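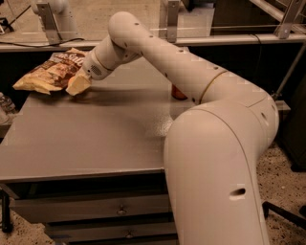
Robot learns to tidy a table from its own bad grabs, Staston lab says

Last updated: 4:40 p.m.

STASTON — A research group here says it has cut the number of human demonstrations a robot arm needs to learn a table-top job, by letting the arm study its own mistakes instead of throwing them out.

The method is called Nadiria. It was shown to a handful of visitors at the Amegashie building this week, and a write-up is due out in January. No outside group has repeated the result yet.

Short version: most arms of this kind learn by copying. A person steers the arm through a job over and over, the arm's software looks for the pattern, and eventually it can do the job alone. Good attempts get kept. Bad ones, where the fingers close too early or come down beside the thing they were meant to grab, get deleted.

Nadiria keeps them. Each failed grab is cut down to the last moments before it went wrong, then tagged with what the arm should of done in that spot. The software trains on both piles.

"We had a drive full of garbage and it was bigger than the drive full of good stuff," said Yayra Eshun, who leads the project. "So we asked what was in the garbage."

The numbers, as given by the group. Training the usual way took 2,000 demonstrations before the arm was reliable on the test jobs. With the failures added back in, 1,000 did it. Same arm, same table, same 12 jobs.

The jobs are plain ones. Pick up a snack item, put it down somewhere else, go back for the next. Fruit, drink cans, bags of chips. Bags are the hard part, Eshun said. They crumple, they shine under the lights, and they are never the same shape on two tries in a row. Round fruit is easier but it rolls if a finger catches it on the way down.

The group also tested whether order matters. It does, a bit. Feeding the failures in late worked better than mixing them in from the start, when the arm picked up bad habits it then had to lose. Eshun called that part "annoying but useful."

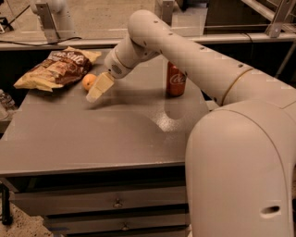
Over at Turkdale, Yaa Bawa was less sold on it, saying by phone that halving the demonstrations sounds good until you add up the hours spent tagging the failures by hand. Somebody has to look at each one and decide what the right move was, she said, and that somebody costs the same as the person doing the steering. She would want to see the two totals side by side before changing how her own team works.

She did say the late-feeding result was new to her and that she plans to try it.

Eshun did not dispute the point about hours. Tagging is slow, she said, though it can be done by someone at a desk with no robot tied up in the meantime, and robot time is what the lab runs short of. The write-up will include a breakdown of both. A tool that suggests tags automatically is in the works but isnt ready to show.

Other limits. All testing was done on one arm, at one table, under fixed lights. The group has not tried it with a cluttered shelf or with anything breakable. Speed did not improve either. The trained arm moves at the same pace as before, it just needed fewer lessons to get there.

There is also the question of how bad a failure can be and still help. Near misses taught the arm the most, according to Eshun. Wild misses, where the arm was nowhere close to the target, added almost nothing and were dropped from the final runs. Where to draw that line was decided by hand and the group admits another lab might draw it differently.

Next up is a second site. The plan is to send the training files to a lab with a different arm and see if any of the benefit carries over. Eshun would not name the lab, saying the agreement isn't signed. If the failures turn out to be tied to one machine's quirks, she said, the method is a lot less interesting, and they would rather find out early.

The training files will be posted with the write-up, failures included. The tagging guide too, which Bawa had asked for.

Get Staston science news in your inbox every morning. Enter your email to subscribe. You can unsubscribe at any time.

This site uses cookies to improve your experience. Accept all | Manage settings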